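Apr 6, 2022

Resume template work, therapist set. Picking up from the December notes.

Sorted the sample pile first. 2156 left after pulling duplicates, was 2723. Most of what went out were the same Skungate export saved twice with a different job title on top.

Skills block — moved it under the summary for the new grads, left it at the bottom for anyone with a long work history. Looks odd side by side but reads fine on its own. Licenses get their own line now. Too many samples bury the state license in the education section and you have to hunt for it.

Pluvotus parser still eats the second column. Whole skills list comes out glued to the phone number. One column only until thats fixed. Tried the Gál layout again, same trouble with the dates: "present" gets dropped and the current job looks like it has no end or start.

Wording. Cut "responsible for" wherever I found it. Verbs up front: treated, assessed, trained, charted. Occupational therapy version needs diferent verbs, don't just copy over.

Cover letter to go with it, 2000 characters max, keep it to 3 paragraphs. Grustska form cuts anything longer without a warning.

To do
— aide and assistant versions, shorter work history
— check the clinical rotations heading, some say "fieldwork"
— ask whether references line stays. I'd drop it
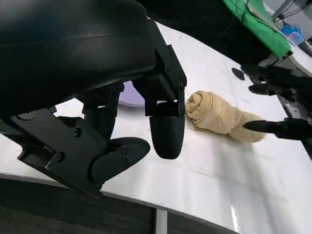
Also the file names. Put the job title first, then the version, no spaces. Old ones can stay as they are until the aide version is done.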